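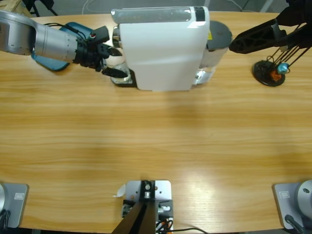
Fig. 1. The capsule machine, with a small glass cup on the drip tray.

Home Economics at Wikville, handout 5: Coffee for One Guest

Welcome back, everyone! Before you brew anything, do get to know your machine — where the water tank sits, where the coffee comes out, and which glass fits underneath. Helju Kivi will come round to each table, so please ask her anything you like.
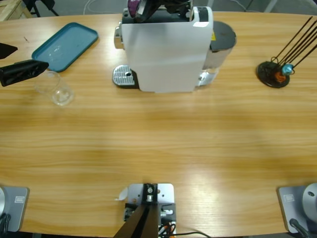
Put your serving tray where your free hand can reach it, and only then switch on. We pour 80 ml today, which is plenty for a short glass.

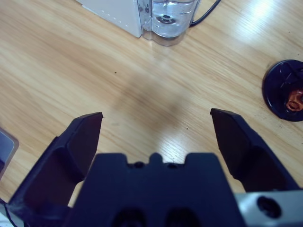 Wiping down is the part everybody hurries, and I used to hurry it myself. Go slowly with a damp cloth, and on a table where the grain runs in fine lines, like this pale one, follow the lines along.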